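Standby load, second attempt

I repeated the standby measurements in May with the Jasta plug-in meter, after the first set disagreed with the bill. The procedure is the same: one device at a time, 12 hours each, idle the whole time.

The old Lawal amplifier is the worst of them. It draws 40 watts with nothing playing – more than the router, the printer and the TV box together.

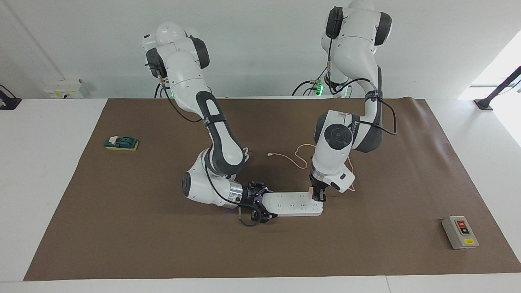 Next came the totals. Everything on the office circuit adds up to 46 watts, so the amplifier accounts for most of it. I have moved it to a switched outlet and will read the main meter again at the end of the month. The starting value is 3155 kWh.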